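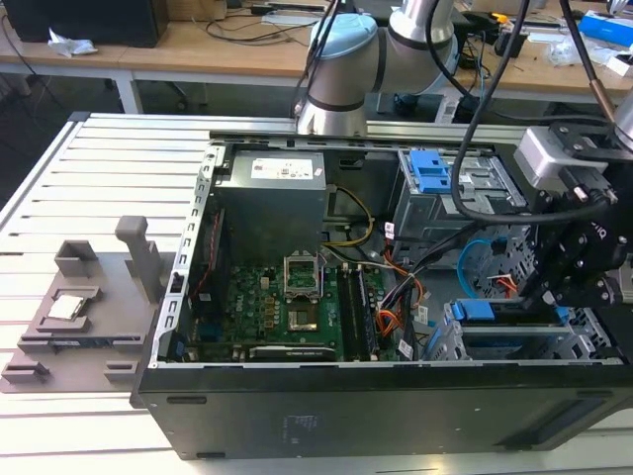 Pluromska Help > Small cells > Fixtures and calibration

Socket placement shifts during the morning, printed fixture plate, tower lying flat on extrusion table

Posted by Ruoxi Dai
Tags: fixture, calibration, pick-and-place, thermal, compliance

One arm, one gripper. The job is to take a CPU out of a pocket on a fixture plate, carry it over an open Dell tower lying on its side, and lower it into the socket on the motherboard. The retention bracket is opened by hand before the cycle starts. The cell then places the CPU, releases, and backs out straight up. An operator closes the bracket.

The problem is position at the socket. First cycles of the day are good. By 10 in the morning the CPU comes down shifted toward the memory slots, and one edge sits on the socket wall. The program has a force limit on the final descent, so it stops and retracts, but the part has to be re-seated in the fixture by hand every time. In the last batch of 40 placements, 2 faulted before the shift showed up and almost everything after that faulted.

Setup details:

The fixture plate is 3D printed and gray. It has raised guides at the corners and an upright post that we use as a touch-off reference. It bolts to the table with T-nuts.

The table is slatted aluminum extrusion. The arm base is mounted on the same table, behind the case.

The tower is located by pushing it against two stops and is not clamped.

The socket position is taught once per shift using a pointer in the gripper. The pick position is taught when the fixture is moved, so rarely.

The wrist cables leave the gripper upward in a loop. We re-dressed them in March when the gripper was changed over to a Titach finger set.

What I have tried so far: reteaching the socket point fixes it for a few cycles and then it drifts again. Slowing the approach made no difference. I reprinted the plate with higher infill, which changed nothing I could measure. I also checked the tool center point against the post and it came back good, but I did that check first thing in the morning.

Is this the plate, the arm warming up, or something else? I would like to know what to check before I order a machined plate.

Plurel

Do not order the plate yet. There are at least three position errors stacked up in your description, and you are measuring them all together at the socket. Separate them first.

1. Arm. Run the arm through the full cycle with no part for 30 minutes from a cold start. Touch the pointer to a fixed mark on the table before you begin and again at the end. Use a scribed mark on the extrusion, well away from the printed plate. Any difference is arm warm-up plus tool. Small arms do grow as the joints heat, and the growth levels off. If that is what you have, the fix is a warm-up routine before teaching, and you teach warm. Teaching once per shift on a cold arm is the worst choice available.

2. Tower. Put a dial indicator against the metal rail of the chassis and run ten cycles. An unclamped case moves. Each time the force limit trips, the CPU has already pushed sideways on the socket wall, and the case takes that load. It does not need to travel far. Once it is off the stops, every later cycle is off by the same amount and faults again, which matches what you report (good, then bad, then bad every time). It also matches reteaching only working for a few cycles.

3. Part in gripper. The pocket in the plate has clearance. The CPU can sit against one side of it or the other, and the fingers close on it wherever it is. Pick a part and return it to the pocket without going to the socket. Do that several times and watch whether it drops in freely or rubs on the guides.

My bet is number 2, with number 1 as the thing that causes the first fault. Clamp the case on two sides. A toggle clamp with a rubber tip bearing on the chassis rail is enough. Keep it off the drive cage latches, which are plastic and will give.

On the touch-off post: a post printed as one piece with a PLA plate is a poor reference. It tells you where the plate is. It says nothing about the socket. Put a steel dowel in the table next to the case and touch off on that. Then touch the dowel and one corner of the chassis each time a case is loaded, and shift the socket frame by the result. With that in place you can stop teaching the socket by hand for each shift and keep one offset per board type.

Recheck the tool center point when the arm is warm, too. The morning check tells you very little about the afternoon.

Fang

pla creeps. Had a plate like that bolted down hard and the area under the bolt heads sank, then it was loose. PETG or just get aluminum. Also check your T-nuts, ours back out and I go over them with a wrench every couple of weeks.

gantry92

Look at the cables. You wrote that they were re-dressed in March and that the finger set was changed at the same time, and you did not say whether placement was good before then. If it was, start there.

A cable loop coming off the top of a light gripper can pull hard enough to matter when the arm has any compliance turned on for the final descent. The pull depends on wrist angle. At the fixture the wrist is in one orientation and the loop hangs slack. Over the case it rotates and the loop tightens. You teach the socket point with compliance off, so the arm holds position against the cable. You run with compliance on and the arm gives a little. Cable jackets also change stiffness as they warm and take a set, so this can drift over a morning.

Test: move to a point just above the socket with nothing in the fingers, turn compliance on, and read the side force at the wrist. Then lift the loop by hand to take its weight and read again. Keep the speed limited and stay clear of the pinch points while you do this. If the reading changes more than your noise level, tie the loop off further back on the forearm and leave enough slack for full wrist rotation.

Two smaller things. Zero the force sensor right above the socket, in the placement orientation, on every cycle. If you zero it at the fixture, the cable pull at the socket gets counted as contact force and your limit trips early or late. And lower the limit if you can. The contacts in that socket bend easily, and a CPU resting on the socket wall at an angle has a corner lower than you think. After each fault, look at the pin field with a magnifier before running again. One bent pin will not stop the cell, but the board will fail at power-on and you will be chasing the wrong problem.

Comment from Ruoxi Dai

Ran the Plurel checks in order. The table mark after warm-up was off, in the direction of the memory slots, by less than the socket clearance. The indicator on the chassis rail moved on the first faulted cycle and did not come back. Case is now clamped on two sides and I added a warm-up program ahead of teaching. The pick-and-return test rubbed on one guide, so I am opening up the pocket on that side and adding a lead-in.

Cable test is still to do. Force zero was at the fixture. I have moved it to above the socket.

Comment from Plurel

Put the indicator back on after you clamp it. Some cases flex at the rail and the board still moves. If it does, measure at a motherboard standoff screw instead.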